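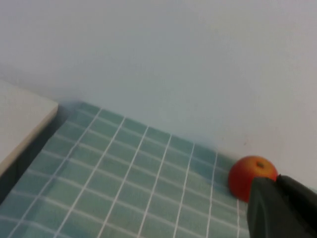 Tukusora is a small automation workshop that builds and sets up picking cells for growers, packhouses and kitchens. We take on jobs where the items are soft, round or uneven and where a fixed machine would need changing every time the crop changed. Most of our visitors first meet us at the demonstration bench, where a dark gripper works over a green gridded surface with a pale wall behind it, and where the thing to be picked may be something as ordinary as a round red object like a tomato, set down close to the wall. We start there with everyone, whether they have come to buy a cell or have brought a school group.

Who we are

The company was started by Thiện Võ, who had spent his working life repairing packing lines and wanted to build something that needed less repair. The first workshop was a rented unit with one arm and a borrowed compressor. We now have two rooms, a store and a proper kitchen. There are nine of us, including two apprentices, and all of us take a turn at showing people round.

What we make

Our main product is the Bolta cell, a single arm on a stand with its own guarding and control box. It can be wheeled through a standard double door and set up in a day. Bolta is meant for short runs and mixed trays. It is slower than a dedicated line and we say so at the first meeting. If you pack one kind of fruit all year round, you are probably better off with something else, and we can suggest who to ring.

Nultent is our software. It runs the arm, keeps a record of each pick and lets an operator teach a new item without writing any code. A customer who buys a Bolta gets Nultent with it, and updates are included for as long as the cell is in use.

Visits and open days

We hold an open day every February, when growers tend to have a little more time, and smaller visits through the rest of the year. The last open day brought in about 300 people, which was more than the car park could take, so we now ask visitors to book a morning or an afternoon place.

A normal visit lasts most of a morning and starts at 9.30 with tea. After a short safety talk we go to the bench and run the arm slowly, with one item at a time. We then move it. Putting the item near the back wall is a useful test — the gripper has less room to come in from the side, and people can see how the arm chooses its approach. Visitors are welcome to choose where the next item goes, and most do.

The grid helps here. Someone can ask for an item to be moved one square to the left and we can all agree on where that is. It is also handy for school groups who have been doing coordinates, and teachers can ask us for the worksheet before they come.

After the bench we go through to the second room, where there is normally a Bolta being built or tested for a customer. What you see depends on the work that week. Some customers ask us to keep their cells covered, and on those days we spend longer on Nultent instead.

We do drop things. A demonstration is done live, with produce from the market, and some of it gets bruised. Anything spoiled goes to the compost heap behind the unit.

Bringing your own produce

If you are thinking about a cell, please bring a tray of whatever you pack, including the awkward ones. We would like to see the small, the split and the badly shaped as well as the best of the crop. Let us know beforehand if it needs to be kept cold. A first trial at the bench is free and you will get a written note of the results within 5 working days, including the picks that failed.

Groups

We can take groups of up to 21 in the workshop. Larger groups are split in two, with one half at the bench and the other in the meeting room. Children under eleven need to be with a school or a parent. The floor is level throughout and there is an accessible toilet next to the kitchen. Please wear flat, closed shoes and tie back long hair.

Finding us

We are in Unit 449, on the far side of the estate from the main gate. Follow the road round past the timber yard and look for the blue shutter. Visitors sign in at the side door. Deliveries go to the shutter and should arrive before 3 pm.

To arrange a visit, ring the workshop or use the contact form, and tell us how many are coming and what you would like to see picked.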